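The Macedo 268 Steam Iron, After a Winter of Shirts

I own more irons than a man living alone should. One came with the apartment, one was a wedding present from a wedding that had a short run, and the third is a travel iron the size of a bar of soap that presses a collar in much the way a cat would. So when the Macedo 268 turned up on sale in November, I did not need it. I bought it anyway, along with the jug it comes with, and have been ironing on it ever since.

The 268 is a plain corded iron, gray on gray, with a dial, a steam button and a spray button. It has no app. The box makes a fair amount of noise about this, as if leaving out the app had taken a team of engineers years of quiet work. The booklet inside is in 18 languages, and the English part reads like it went through all the others first. "Do not iron the person" is on page one, and I have tried to respect it.

First impressions were mixed. It is heavy, heavier than the Dorkon it replaced, and my wrist noticed on the first evening. The plate is smooth and has a proper narrow tip for getting between buttons. The cord comes out of the back on a swivel that turns freely in one direction and sulks in the other. I am right-handed, and so is the swivel, thank goodness. My lefty brother-in-law had two goes at a pillowcase and handed it back.

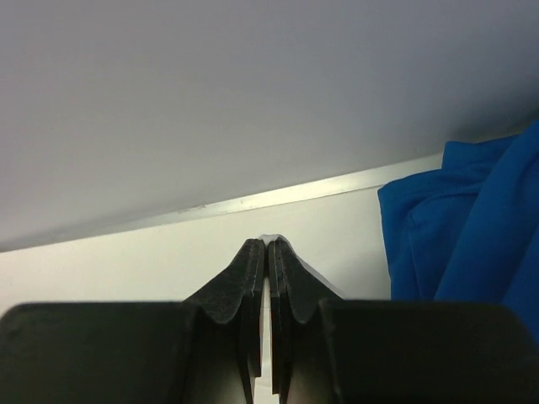 Filling it is the first real chore. The opening is at the front under a little flap that closes if you so much as look away, so you hold the flap with a thumb, the iron with the rest of that hand, and the jug with the other. Macedo's jug has a spout wider than the hole. I spent a while thinking I had the wrong jug. I now use an old squeeze bottle that once held mustard, and it works far better than anything in the box.

Once full, it heats quickly. The light goes out when it's ready, and comes back on about the moment you start, and goes out again, and after a week you stop consulting it. The dial has pictures of fabrics as well as dots. I can identify cotton. One of the others is either silk or a jellyfish.

Steam is where the money went. On the top setting it pushes out a thick, steady cloud that gets through denim and a double-folded waistband without complaint. The burst button is a bit much. I pressed it once near a house plant and we are still not on good terms. On the lower settings the steam comes in small huffs, and now and then a huff brings a few drops of water along for company. If you let it sit a full minute past the light going out, the drops mostly stop. The booklet doesn't mention that minute.
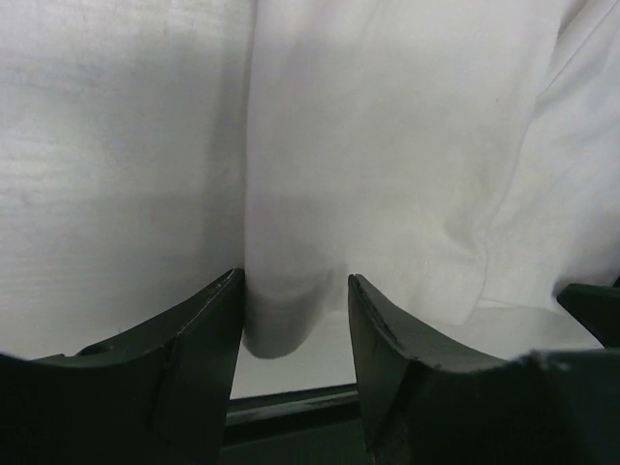 Now for cotton, the stuff I bought it for. Plain white cotton shows up every failing an iron has: rust from the tank, a scorch from the dial, and whatever you last melted onto the plate and forgot about. I put all my white things through the 268 before I let it near anything dark. My habit is to press half, fold it over and press again, and a white cloth folded on a pale top, like the one in the photo, is about the least forgiving test I know, as any brown drip would announce itself from across the room. I had one brown drip all winter, and I'm willing to blame my pipes. Sheets came out flat. Napkins came out flatter than napkins need to be. A linen tablecloth took two passes and some language.

T-shirts are another matter. There are people who iron them and people who don't, and each thinks the other was raised badly. I do iron them, inside out, with the steam up and the heat one notch under cotton. The 268 is good at this. The weight that bothers me on sleeves does the work for me on a big flat back, and the narrow tip goes up to the neckband without stretching it. Keep off any print, from either side if you can manage it. I lost the front of a Tusetti Cycling Club shirt to the old Dorkon, and there is still a faint wheel on the ironing board cover.

As for noise, it clicks. Every so often it also lets out a short groan, like someone getting up from a low sofa. It shuts itself off if you leave it standing, and you find this out by going back to it and pushing a cool iron up and down a sleeve for a while before the penny drops. A beep would have been nice. I suppose the beep went the way of the app.

Limescale: the tap water in Aston is practically gravel, and I filled the tank with it on purpose for most of the winter. There's a self-clean setting where you hold the thing over the sink, hold down a button, and it coughs out white flakes and hot water in all directions. Wear long sleeves. After that it steamed as it had on day one, and I've done it again a couple of times with the same result. The Dorkon had no such setting and went to its grave full of chalk.

The cord is long enough to reach from the outlet by my stove to the board by the window, so I can iron and stir at once. I don't suggest this, but I've had some decent risotto out of it. Storage is awkward. The heel is slightly rounded, for looks I assume, and on my closet shelf the iron leans over to one side like it's trying to overhear something. It has fallen once. The flap now has a chip in it and closes no worse than before.

Things I'd change: the jug, the flap, the swivel, the missing beep. Things I'd leave alone: the plate, the steam, the tip, and the fact that it never asks for my email address. If you iron one shirt a month for funerals and interviews, save your money and use whatever is in the closet. If you do a basket at a time and your wrist is in decent shape, buy the 268 when it's on sale, and it seems to be on sale a lot.

I've kept the travel iron. I don't know why.
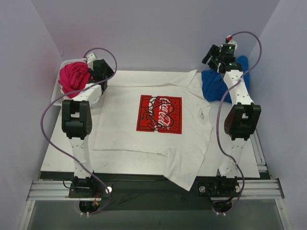
Belmiro Mendes
Laundry and Small Appliances Editor

Belmiro writes up irons, steamers, drying racks and the occasional toaster. He bought the Macedo 268 himself and would like the jug money back. Corrections go to Rodrigo Mendes on the copy desk, who is his cousin and owns a Dorkon, so expect some delay.

Next up: sleeve boards, and whether a rolled towel does the same job.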